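Food bench notebook, Muvport workshop
November, 4:20 pm. Written by Beat Oberholzer
3 comments · 2 shares

Buns again, this time with the small electric steamer. The large pot at Stelmakh takes too long to heat for a few pieces, and Sofia Antunes wanted to know if the small one is good enough for the afternoon tastings. I used the Bilen flour from the open bag. Dough was 200 g flour and 100 g water, with 5 g sugar. I weighed each piece at 61 g before shaping, and I pleated them by hand. My pleats are still not so even as the ones Sofia makes.

I put the water in first, then the basket, then the lid. In the small basket I prefer to leave a good space between the buns, also if this means more rounds.

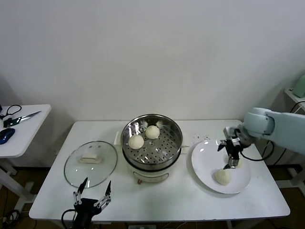 Two buns in the basket, lid off, plate on the right.

Notes about the plate. It is large enough, but it is flat and the bottom of the bun stays on its own moisture. Next time I will try a cloth under them, or the bamboo mat from the Madov box. The crumbs on the table should be wiped before the next round, please, also behind the plate where one does not look.

I should write also about the lid. We put it flat on the table every time and it leaves a ring of water. A folded towel on the left side would be enough. Sofia says to lift it slowly and tilt it away from the buns, so that the drops do not fall on the tops. I agree with her, I had spots on the tops last month.
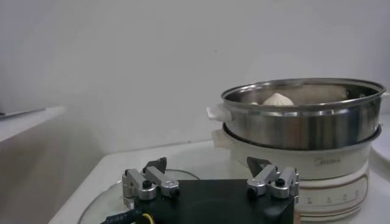 The shaping is the part I want to improve. When I close the dough too fast, the top opens in the steam and the bun becomes wide. For this I now turn the dough with the left hand and only pinch with the right. The one with the pleated top, standing a little higher than the rim of the Midea basket, has the form I would like for all of them. I must keep the middle of the circle thicker than the border, otherwise the bottom tears.

To do: buy yeast, ask Sofia for her resting time, try one round with nearly double the sugar. Descale the base before the weekend.

Questions to Beat, Muvport food bench · Back to top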